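Keeping a Wood Table in Good Shape

Most marks on a tabletop come from water, heat or grit, and all three are easier to prevent than to fix.

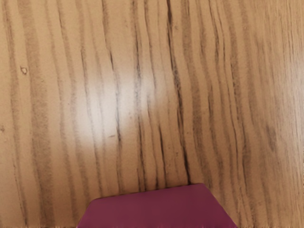 One reader wrote in to say that oil soap had left her kitchen table sticky, and that wiping it down twice with plain warm water cleared it up. The usual cause is too much soap. A capful in a bucket is plenty.

**Daily wiping.** Use a damp cloth, wrung out hard. Wipe with the grain and dry with a second cloth.

**White rings.** Leave the spot alone overnight. If it's still there, lay a cotton dish towel over it and pass a warm iron across for 15 seconds at a time, no steam. Lift the towel and check after each pass.

**Crumbs and grit.** Brush them off before wiping. Felt pads go under lamps, vases and anything heavy - replace them when they flatten.

**Oiling.** Only for bare or oiled wood. A thin coat every 6 months does it, say April and October. Wait 15 minutes, then buff off the extra. Oily rags can catch fire by themselves, so spread them flat outdoors to dry.

**Veneer.** Never sand through a scratch. Fill it with a wax stick one shade darker than the wood, and scrape off the extra with an old plastic card.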